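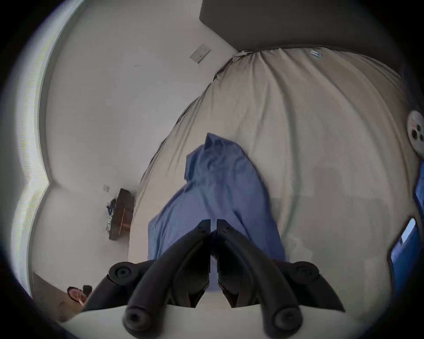
13 Aug 2023. Linens day in the Vivell mock bedroom, and I finally got to the fold test I've been putting off since February! The Su sheets came back from the laundry service and the first job was dressing the bed. Cream goes on as the base, always — a blue cloth bunched up on top of it shows every crease, and so does the cream, all those long wrinkles fanning out from the gathered edge. Our Sinivness notes call for 400 g of load per wash and I want to try 900 (more on that once I've found the good scale).

Blue cloth, two people
Take opposite ends, pull until the middle stops billowing, then fold. I like 3 folds, the notes say 2. Mine sits flatter on the shelf, so there.

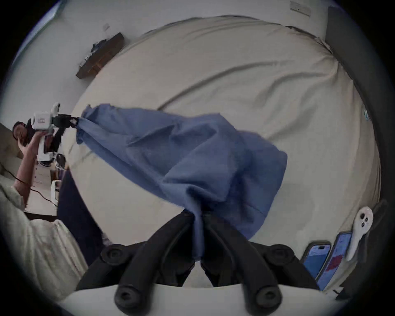
Still to do
Iron the cream one on medium. Ask Toltivness for spare tags, the small ones. Move the folding table nearer the window before the next batch.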